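Does the Old Ferry Loop Deserve Its Reputation?
Final project report, Introduction to Tourism Studies
Apr 9, 2024 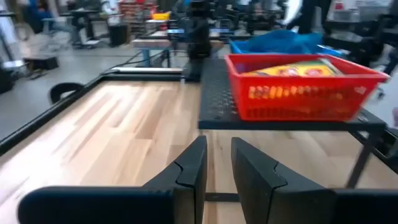 The town of Binden promotes the Old Ferry Loop as a "hidden gem" for travelers who are tired of crowded Hillano. My project asked if that label holds up. I walked the loop twice and left short survey forms at the Rondis Hostel, where 178 guests filled them in.

Only 30 of those guests had heard of the loop before they arrived. The tourism office would call that proof that it is hidden. I think it could just as easily mean there isn't much to hear about. The brochure lists 10 stops, but two were closed on both of my visits, which leaves 8, and one of those is a parking lot with a sign about a market that moved away years ago.

The Yeon Gardens were the exception. Guests rated them higher than anything else on the route, and I would go back. They are also the one stop with a bus from Hillano, so I doubt the loop can take credit for their visitors.

My survey has problems. Hostel guests tend to be young and short of money, and the form was only in English. Some people probably ticked "enjoyable" to be polite. I would like to repeat it in May, when the ferry museum is supposed to reopen, although the notice on the door gave the same month last year.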